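Projects / Household Tasks / futberg-drawers / README

# futberg-drawers

Recordings and evaluation protocol for opening and closing furniture with a single robot arm. Maintainer: Gediminas Toom, Futberg.

The question behind the set is narrow. Can an arm with a two-finger gripper open a drawer or a door it has been shown, put something in, and close it again without a person stepping in? Putting things away is a large share of housework, and most of what gets put away goes behind a front of some kind. A policy that can pick up a cup but can't open the cupboard is of limited use in a kitchen.

Short answer as of release 4: drawers with wire handles, often; flush fronts and recessed grips, seldom. Details are under Results.

## Contents

The release holds 819 episodes. An episode is one attempt at one instruction, from the start pose to success, timeout or operator stop. Failed attempts are kept and labeled.

Each episode directory contains:

- `wrist/` color video from the wrist camera
- `fixed/` color video from the fixed camera
- `state.csv` joint positions, gripper opening, timestamps
- `task.txt` the instruction as given to the operator
- `outcome.txt` one of `success`, `partial`, `fail`, `stopped`

Both video streams share a clock with `state.csv`. Frames dropped by the wrist camera are not interpolated; a gap in the frame index means a dropped frame.

## Furniture

All of the furniture is white or near white, and so are the work surfaces. This was a deliberate choice. Earlier sets in the Flurville series used dark fronts on light tables, and policies trained on them found edges by contrast alone.
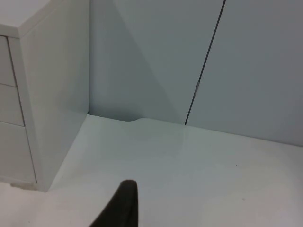
Low contrast hurts the wrist view most. When the gripper is near a panel, the stream may show little except a seam and a change in shading, and depth has to come from motion or from the fixed view. Users who train on the wrist stream only should expect the policy to stall in front of large blank panels. We saw it in every wrist-only baseline.

Exposure is locked per session. Do not normalize brightness per frame. It lifts noise in the flat areas and removes the soft shading that marks a corner.

## Tasks

| id | instruction | front |
|---|---|---|
| D1 | open the bottom drawer | wire handle |
| D2 | close the bottom drawer | wire handle |
| D3 | put the cube in the drawer and close it | wire handle |
| D4 | open the middle drawer | wire handle |
| C1 | open the door | recessed handle |
| C2 | close the door | recessed handle |

D3 is scored in stages: cube grasped, cube released inside the drawer, drawer closed. A run that reaches only the first or second stage is `partial`.
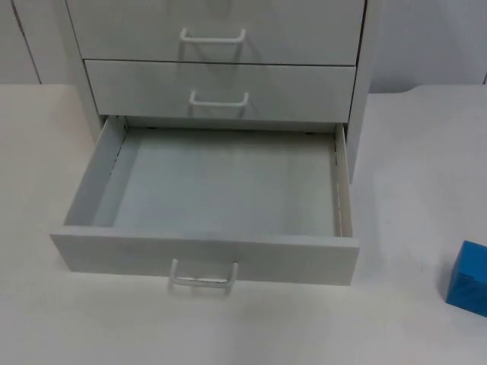
For D1, a drawer counts as open when the cube could be lowered into it without touching the front of the cabinet. Full extension is not required. For D2, the front must end flush with its neighbors as judged from the fixed camera. A drawer left proud of the cabinet is `partial`, even when a person would walk past and call it shut.

Operators were told to pull by the handle and to push on the front panel. Some of them pushed on the handle instead. Those episodes were kept, and `push_on_handle` is set to 1 in the index.

## Known difficulties

**Recessed handles.** A wire handle gives the fingers something to close around. A recess has to be entered with a fingertip and pulled sideways or outward, with very little tolerance in depth. Stop too early and the finger slides off the rim. Go too deep and it presses on the door.

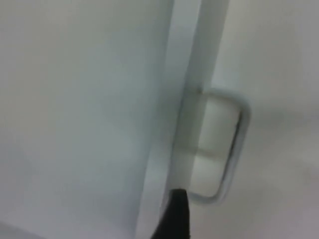 *Wrist view, black fingertip beside a recessed door handle.*

Most C1 failures happen in the last stretch of the approach. The policy gets the fingertip beside the handle and then repeats a small in-and-out motion until timeout. Adding demonstrations helped less than slowing the approach did.

**Self-occlusion.** In the fixed view, the arm and the wrist camera can hide the handle at the moment when its position matters. In the wrist view, the fingertip can do the same.

**Cable.** The wrist camera cable moves with the arm and changes shape between episodes. A policy with a small training subset can latch onto it. Random erasing during training reduced the effect in our tests and did not remove it. 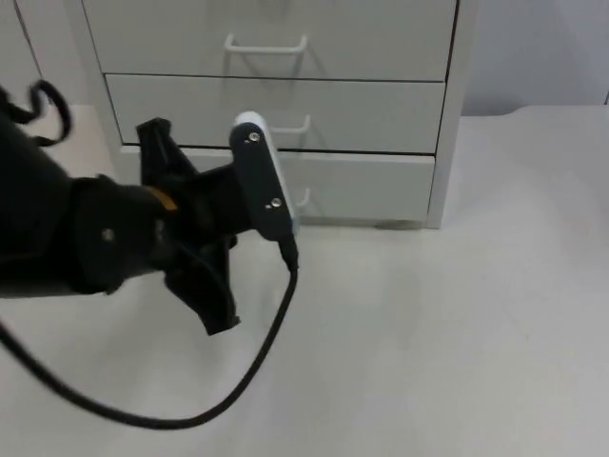

Photo: Futberg / fixed camera stream

**Drift of the cabinet.** A hard push can shift the cabinet on the table. Its position was reset between sessions and not between episodes, so the start state is not identical within a session. Estimate it from the first fixed frame if your method needs it.

## Results

The baseline is an imitation policy trained on both streams. Evaluation used held-out cabinet positions. One trial per position, no retries.

| task | trials | success |
|---|---|---|
| D1 | 59 | 46 |
| D3 | 59 | 31 |
| C1 | 59 | 13 |

D2 and D4 were not evaluated for this release. C2 was run, but the timeout was set incorrectly and the numbers are withheld.

We would not leave any of these policies unattended in a home. D1 fails too often, and a failed pull can drag the cabinet. The D3 figure also flatters the system: a cube is an easy object, and a drawer with nothing else in it is an easy destination. Folded shirts, cutlery and half-full drawers are out of scope here.

Transfer to other furniture was checked once, on a cabinet at the Wekville site with longer handles. D1 carried over with a modest loss. C1 did not carry over at all.

## Splits

Use the split file supplied. Random splits by episode leak session lighting and cabinet position into the test set, and will give you better numbers than you should report. The loader written at Ó Dálaigh reads the split file by default; pass `--raw` to bypass it.

## Changes in release 4

- C1 and C2 added
- `partial` introduced as an outcome; older D3 labels were reviewed and updated
- wrist timestamps corrected for a constant offset
- 13 episodes with corrupted state logs removed

The next release is planned for June and should include the withheld C2 evaluation.

## Reporting problems

Give the episode id, the stream and the frame index. Label disputes are welcome, especially on D2, where flush is a matter of judgment.

Contact | Terms of use | © Futberg | Back to top

This site uses cookies to remember your download preferences. Accept | Manage settings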